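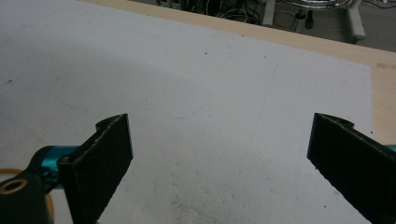 Feltton, the automation firm that supplies folding and sorting equipment to commercial laundries, has finished the first round of example gathering for a learned fabric-handling controller. The set holds 1541 recorded demonstrations. Each was performed by a person using a hand-held gripper with a camera mounted on it, so that the view recorded during the work matches the view a robot arm would have when fitted with the same fingers.

The controller is being developed under a project named Girano. Its purpose is to pick up, shift and lay down soft goods that do not hold a fixed shape. Feltton's existing machines do this with fixed motion programs, which must be rewritten whenever a customer changes its linen supplier. 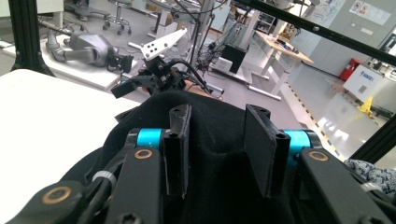 Fabric was chosen as the starting material for Girano, ahead of boxes and bottles, on the grounds that it exposes weak grasps early. A sheet picked up at the wrong point folds over itself and hides its own edges from the camera. Dark material adds a further difficulty, as seams and creases show little contrast. Black cloth bunched between black fingers, with the fabric rising in a fold behind them, leaves the learning system few boundaries to work from, and the team has asked for a larger share of such examples in the next round. Lighter colours will be cut back to make room.

Elisa Fontana, who leads the data work at Feltton, said the number of demonstrations mattered less than the spread of starting positions.

"We could have recorded the same good pick all month," Fontana said. "The model would have learned one pick. We asked operators to start high, start low, start off to one side, and to leave their corrections in."

Corrections are kept under a written rule. If an operator misses the cloth and closes the gripper again within the same attempt, the whole recording stays in the set and is tagged as a recovery. If the operator stops and starts over, it is discarded. Recordings are trimmed at both ends before use, and any with a gap in the position track are removed. Operators work in blocks of 100 attempts and change over after 2 blocks. 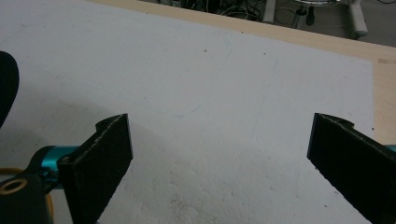
**ELLIS, July** – Feltton will begin a second round of recording at its Ellis workshop this month, with five operators in place of the present three. Approach and release movements over a flat surface are to be labelled separately from the grasp itself. In the first round they were stored as one continuous sequence, and the model tended to begin closing its fingers too early.

Open-finger segments will now carry their own tag. Feltton said these stretches had been treated as idle time in early drafts of the labelling guide, and were being trimmed away along with useful information about finger spacing and height.

Software for checking the recordings is supplied by Kassab, a contractor that has worked with Feltton on earlier sorting lines. The checking program compares the camera track with the logged finger width and flags any recording where the two drift apart. Flagged files go to a person for review.

A trial on a fixed arm is planned once the second set has been labelled. Feltton has not set a date for customer testing.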